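From: Danica Bartoš
To: shelf-work list
Subject: Re: [shelf-work] Are they any use for chores yet?

Ngozi Adeleke wrote:
> My sister runs a small grocery and asked me if she could buy
> something that restocks the low shelves at night. I told her no,
> but I couldn't say why not. Everyone has seen the videos. Is
> anybody on this list getting real work out of two arms, or is it
> all still demos? Short answers are fine.

Ngozi, your answer to your sister was right, at least for now. I can only speak for our bench at Galindo, where we have been on small packets since December.

The job is putting foil packets on the lower level of a little pine shelf. A child could do it while watching TV. For the arms, the shelf is the easier half. The packets are the trouble. Foil is shiny and it crinkles, so the same packet looks different every time it gets moved, and a grip that was fine on one can slide on the next.

Then there is passing from one arm to the other. Both grippers have to hold the packet for a moment, and one has to let go at the right time. If they pull against each other even a little, the foil bends and you start over.

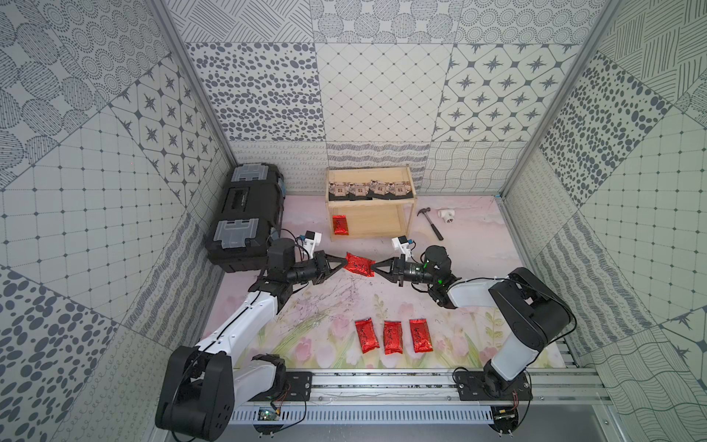
Handover, both grippers on the packet. Three more on the mat.

We logged 612 handovers on the current setup. Roughly 35 of them needed a person to reach in, mostly to pick up a dropped packet. That sounds good until you think about a store. Your sister would be getting up all night.

Speed is the other thing. Our best time for a clean pick, pass and place is 24 seconds. Ese Sani timed herself doing the same thing by hand and took 2. We could run the arms faster, but the drops go up, and so far I would take slow over dropped.

What does work is the repeat part. With the shelf where the arms expect it and one kind of packet, it will keep going. Move the shelf a hand's width and we have to check everything again. Stores move things every day - so do kitchens. 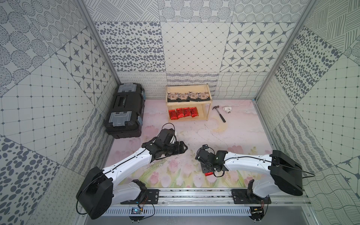
Folasade Babalola replied off list and said I could pass it on: she thinks I am too hard on the speed, and that a slow machine is fine if the store is closed anyway. Her worry is the mix. At Fomero they did well with boxes and then fell apart when bags and jars came down the same line.

I agree with her about the mix. On speed I still think it matters, as a night is only so long and someone has to fix the drops.

If anyone has tried softer finger pads on foil, please write. We have a set on order from Vulline and I would like to know what to expect before we change anything.

Danica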